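Filed under: Kitchen > Sinks & Drains

Cleaning a Stainless Steel Utility Sink

14 comments – 56 shares

Brushed stainless steel has a grain, and most cleaning damage comes from working across it. Find the direction before starting: tilt a flashlight low over the panel and the lines show up. On the Ploncombe and Skilberg bowls I have serviced, the grain runs side to side on the floor and the backsplash. Check yours anyway.

Clear the strainer and rinse the whole bowl with warm water. Mix 3 tablespoons of baking soda with enough dish soap to make a paste. Apply with a damp cloth, leave for 20 minutes, then rub with the grain using light pressure. Do not use steel wool. It sheds particles that rust in place and leave orange dots.

Water spots respond to white vinegar diluted one to one. Rinse within a few minutes and never mix it with bleach. Bleach is a poor choice for this metal in any case, as chlorides pit the surface.

Dry the sink when finished. Standing water leaves more scale than any food residue does.

Work order matters more than product. Start at the top lip of the backsplash, go down its face, then the inner walls, and leave the floor and drain for last. The joint where the backsplash meets the bowl holds the most grease and needs a separate pass along the back wall, with the free hand braced flat on the panel above to keep the strokes even. Check the side walls before the final rinse – small brown specks cling there and are easy to miss in poor light. The creases running out from the drain should be wiped toward the opening.
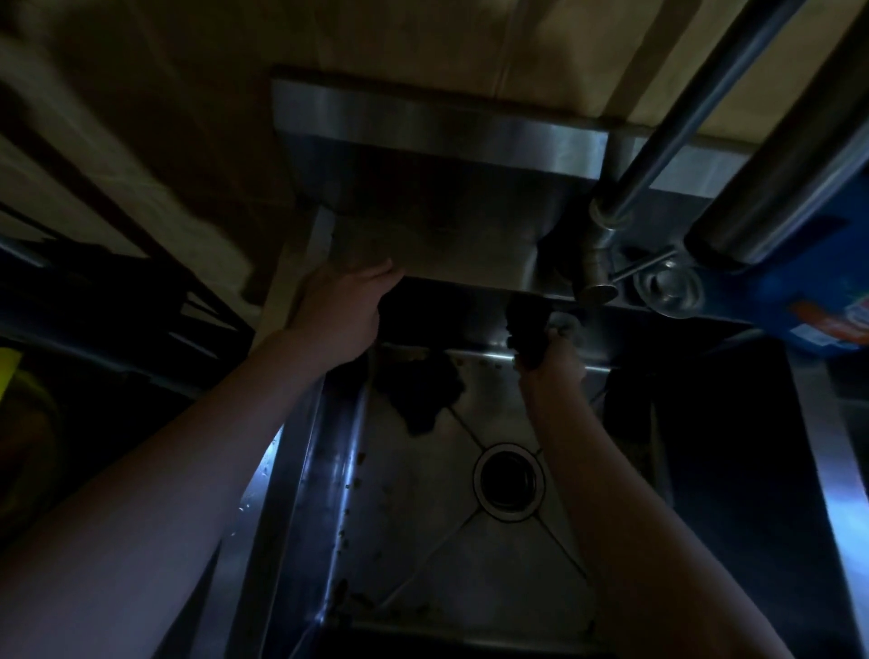 Contact | Copyright Morska Home Notes | Back to top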